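4.3 Teaching a tidy-up chore: snacks into a basket

Can a machine put the snacks away yet? Slowly, and with some help, yes! Crinkly packets used to be hopeless, and watching Clultum learn them is a real treat. Folding fitted sheets is still beyond it.

1. Spread a blanket or towel over the bed and smooth it down.
2. Set the basket to one side, tipped so its opening faces you.
3. Lay the packets flat. Mix the colours, and include a clear bag or two.
4. Open the grip wide, lower it over one packet and close gently until the pads meet the wrapper.
5. Lift, move over the basket and let go. Wait 2 seconds before the next one.
6. Repeat for 30 packets, then save.

CAUTION: Crackers crush easily. If you hear a crunch, ease off and start that packet again.

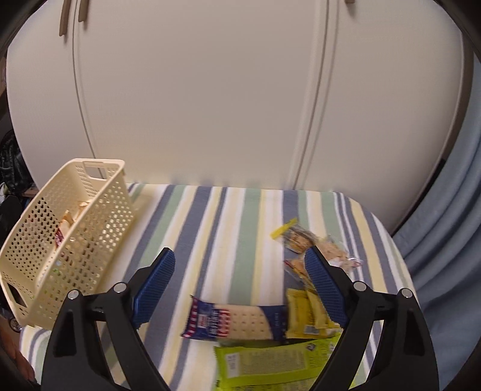 Note: Slippery film is the hardest part. Grip near the middle of the packet, as the sealed ends tend to fold and slide out. Clultum will favour whatever grip you show it most, so vary your angle a little each time.

7. Run Practice Mode and stay within reach of the stop button.

Comments (2)

Vignesh Varma, 12 Jul 2022
Mine handles muesli bars beautifully now. Chip bags, not a chance. Still grinning though.

Teodor Neagu
Does step 6 have to be done in one sitting? I lost my save halfway.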